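Pre-use check: hand-held gripper pair, home build
Sheet 2, revised June
Checked by: Bronisława Bielecka
Second check: Radosław Olszewski

1. Frame screws. All heads seated, no play in the side arms. PASS
Comment: Re-tightened one on the right unit before signing. Do not use thread lock near the plastic until Radosław has tried it on scrap.

2. Finger pads. Ridges clean, edges bonded, both pads parallel when closed. PASS WITH NOTE
Comment: Left unit pad lifts slightly at one corner. Reglue before the next long session.

3. Jaw travel. Open and close 18 times, no sticking. PASS

4. Pinch points. Hinge clear of fingers in normal grip. PASS
Comment: Long sleeves to be pushed back past the wrist. Vlasta Matoušek caught a cuff in the hinge last month.

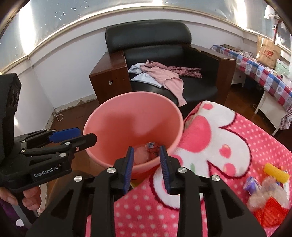

5. Work area. The rule is a clear floor for one pace on every side of the operator, and cables against the wall. NOT SIGNED
Comment: Bed and armchair both limit elbow room for pick-and-place into the pink bucket. The white cable looping along the floor at the corner needs clipping down. Soft items only in the bucket until item 2 is closed. Nothing over 300 g to be lifted.

6. Lighting. Daylight from the windows adequate until 4 pm. After that, lamp on. PASS

7. Storage. Jaws closed, units on the shelf, pads not touching. PASS
Comment: Spare pads are in the Zimden box, bag 3537. Two left. Jadwiga Piątek to order more.

Outstanding: items 2 and 5. Recheck both before use by anyone under instruction.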